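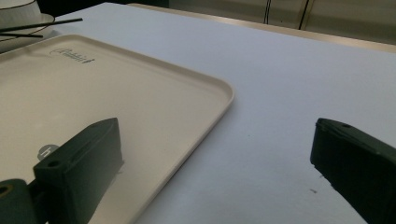 Reading time: 2 min

Ferrand questions "doubled battery life" claims as it releases Ostutix 21

24/12/2009. Ferrand today released Ostutix 21, a free tool that reads the charge history of a laptop battery and shows how much capacity is left. The company is making no promise that it will make any battery last longer, and it doubts the programs that do.

Over the summer Ferrand ran Grirnevix, a paid "battery optimizer" from Oner, on 17 used laptops. Full-charge capacity after a month was the same as on matching machines without it. What did change was the number on the taskbar.

"The meter went up and the laptop shut off at the same time as before," said Dayana Medrano, head of testing at Ferrand. "I'd like somebody to explain to me what was optimized."

Oner was sent the results in August. Its reply said that benefits "vary with use." Ferrand asked for the test data behind the doubling claim and has not received any.

Ferrand accepts that its own test was small and that one month is short for a battery. A longer run is planned, with the method published first so that Oner or anyone else can object to it.

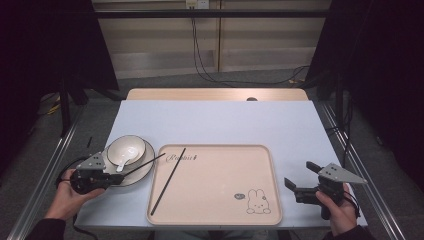 What Ostutix 21 does

The program logs each charge, lists the design capacity next to the present one, and flags a battery driver that is out of date. It does not clean, tune or recalibrate anything. Readings come from the battery's own chip, and those can be wrong too. In early trials a few older packs reported more capacity than they had when new, so the program now marks such figures as suspect.

"If it says your battery is worn out, get a second opinion before you spend money," said developer Haoran Li. "That includes our opinion."

Ostutix 21 needs about 700 KB of disk space. Press contact: Valbona Jurić, Ferrand, extension 323.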